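Work diary, July

7:40 AM. The overnight job finished without a crash, which is a first for this week. The Palladia sweep now has 2,507 episodes on disk. After the validity filter 1,767 are left. The filter drops anything where an object interpenetrates the counter at reset, anything where an object leaves the workspace in the first second, and anything where the two arms report contact with each other before the policy has issued a command. That third rule does most of the dropping. I would like the reset poses to be less wasteful, but the arms have to start high and spread or the view of the counter is blocked, and the randomization range around that pose is wide.

The question for the month has not changed. We train the two-arm policy on simulated kitchens only, then ask how much of its error comes from picking the wrong arm and how much comes from a bad grasp with the right one. Until now both were logged as "failure." Since the relabel they are separate columns. The method is simple: freeze the policy at the first step, read out which hand it intends to move, compare that with the cheaper reach as computed by the planner, and only then let the episode run. The frozen readout costs nothing and can be repeated.

9:15 AM. First pass over the table. When the target is well over on one side, the policy and the planner agree nearly every time. When the target is between the hands, agreement falls apart, and the policy leans to the right arm even when the left reach is shorter. I suspected the data, so I went to the demonstrations first. The Festton demonstrations are balanced by arm. The Tomberg ones are not, and I had been mixing them in at equal weight.

11:00 AM. Pulled up individual start states from the counter set to check the side labels by eye. The easy cases look right. With the long brown item on the paper sheet, the label is left. With the round green item on the tray, the label is right. The wire basket is the awkward one, being near the top center with a hand up on either side of it. As a place target it can be served by either arm, and the label script was giving it to the right every time there was a tie.
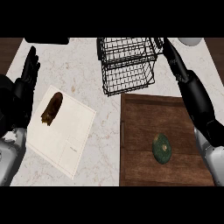
Bhatia wrote back on the shared log before noon that a tie should not get a side label at all, and that scoring the policy against a coin flip inflates the wrong-arm column. The suggestion was to add a third label, "either," and to report agreement only on episodes where the planner costs differ by more than a fixed margin. Fair. I had set the margin to zero in the first version of the script and forgotten to go back to it.

1:30 PM. Implemented the margin. Relabeling touched 139 episodes, all of which move from "right" to "either." The wrong-arm column shrinks, but the lean to the right arm is still there in the remaining center cases. So the tie bug was part of it and the Tomberg weighting is probably the rest. I cannot say more until the reweighted run is done.

Also fixed while in there: the planner was computing reach from the wrist and the readout was using the fingertip. With the hands pointed up at reset the two are a hand length apart, enough to flip a close case. Both now use the fingertip.

4:00 PM. Started 3 training runs from the same checkpoint: demonstrations at equal weight, demonstrations balanced by arm, and Festton alone. Same seed list, same evaluation set, new labels throughout. The Festton-only run has less data and I expect its grasp column to get worse. What I want from it is the arm column.

5:20 PM. Loss curves look normal on all of them. The balanced run is slower per step – the sampler rebuilds its index every epoch and I have not bothered to cache it. Left it alone.

To do tomorrow: write the margin into the config instead of the script, rerun the old checkpoint on the new labels so the comparison has a baseline, and check whether the validity filter throws out more center cases than side cases. If it does, the agreement numbers need a correction before they go to anyone.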